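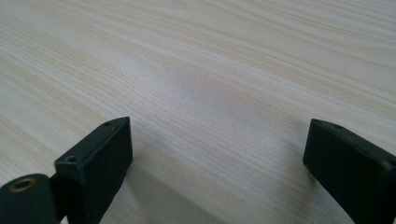 **Ticket 160 — tabletop finish feels tacky**
Opened by: me (Cameron Baxter), workshop bench at Ulalgate
Assigned to: Struan Cairns, Laing support
Status: open, waiting on a reply

Hi Struan! Me again, the one who asked about the leg bolts. The bolts are fine now, thank you. New problem, or possibly the same old problem in a different hat: the top. It's the pale Mokik one, the light beige with the long wavy grain, and I love the look of it, but if I lean my forearm on it for a few minutes it sort of grabs me. Paper sticks too. I pulled up an invoice yesterday and it made that little peeling noise.

What I've tried so far, in order:

1. Wiped it down with a damp cloth and dried it. Felt great for an hour or so, then tacky again by lunch.
2. Dish soap, just a drop in a bowl of warm water, then a clean rinse. Better! Lasted until the next morning.
3. Left it completely clear for 2 days with the window open, in case the finish was still curing. No change that I could feel.
4. Stopped using the Floton spray. I should have started here — I'd been going over the top with it every evening, and the bottle says it leaves a "protective layer," so, well.

**Update, 5th June**

Your note said to test a small patch before doing the whole thing, so I picked the back left corner and went over it with the soap mix, rinsed, dried, and then did it all over again. The cloth came up kind of gray and slippery the first time and clean the second. That corner is now smooth and dry to the touch, and a sheet of paper slides right off it. The rest still grabs. I'm pretty sure I've been polishing a layer of Floton onto another layer of Floton since I got the table.

Questions before I do the rest:

- Is it okay to wash the whole top twice in one go, or should I leave it overnight in between? I don't want to raise the grain.
- The room sits at 55 percent humidity most days. Is that a problem for this finish?
- Do I need to put anything on afterward? I'd be happy with nothing at all — less to buy.

I can keep everything off the table until I hear from you. The bench by the door is taking the overflow and it's not pretty, but it'll hold. I'm around until 12 tomorrow if it's easier to call, and after that email is best.

Cameron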